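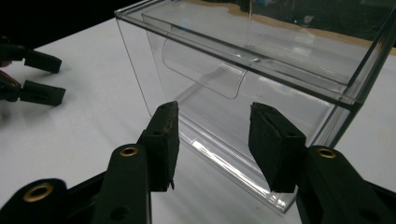

그리퍼 비교 시험 자주 묻는 질문

시스트덴(Sistden) 자동화시험실은 그리퍼, 로봇 팔, 카메라 및 제어기의 비교 시험을 의뢰받아 수행합니다. 본 페이지는 의뢰 기관에서 자주 문의하시는 사항을 정리한 것입니다.

어떤 장비를 비교할 수 있습니까?
평행형 2지 그리퍼, 손으로 쥐고 조작하는 핸드헬드 그리퍼, 소형 로봇 팔과 그 제어기를 대상으로 합니다. 흡착식 그리퍼는 현재 접수하지 않습니다.

투명한 물체도 시험 대상에 포함됩니까?
포함됩니다. 투명 아크릴 상자와 같은 물체는 윤곽이 벽면 모서리의 밝은 선으로만 나타나는 경우가 많아 카메라 간 차이가 뚜렷하게 드러나는 품목입니다. 투명체 항목은 흰색 작업대 위에서 진행하며, 조명 조건은 의뢰서에 기재된 값을 따릅니다.

그리퍼 한 쌍을 동시에 사용하는 시험도 가능합니까?
가능합니다. 양손 조작 항목은 동일 기종 두 대를 기준으로 하며, 서로 다른 기종의 조합을 원하시는 경우 사전 협의가 필요합니다. 조작자는 시험실 소속 인원으로 배정합니다.

파지 횟수는 어떻게 정합니까?
기본 시험은 품목당 100회입니다. 내구 시험은 2000회까지 신청하실 수 있으며, 이 경우 중간 점검 결과를 별도로 송부합니다.

패드가 마모되면 교체합니까?
기본 시험 중에는 교체하지 않습니다. 패드 표면의 보풀이나 부스러기는 시험 전후에 기록하여 보고서에 첨부합니다. 내구 시험의 교체 주기는 의뢰 기관이 지정합니다.

카메라를 직접 제공해도 됩니까?
제공하실 수 있습니다. 다만 손목 장착용 브래킷과 케이블을 함께 보내 주셔야 하며, 보정 파일이 없는 카메라는 시험실에서 보정한 후 사용합니다. 보정 비용은 별도로 청구됩니다.

제어기는 어떤 기종을 지원합니까?
파디노프(Padinov) 및 그리노믹(Grinomik) 제어기를 지원합니다. 그 밖의 기종은 통신 규격서를 제출하시면 검토 후 회신합니다.

결과는 언제 받을 수 있습니까?
장비 입고 후 거의 20일이 소요됩니다. 10월에는 정기 점검으로 접수가 제한됩니다. 원본 영상은 보고서 발송 후 7일간 내려받으실 수 있습니다.

시험에 참관할 수 있습니까?
의뢰 기관 소속 담당자에 한하여 참관이 가능합니다. 참관 신청은 빌호 코이비스토 시험 담당에게, 견적 및 계약 관련 문의는 테오도로 가야르도 접수 담당에게 서면으로 제출하여 주시기 바랍니다.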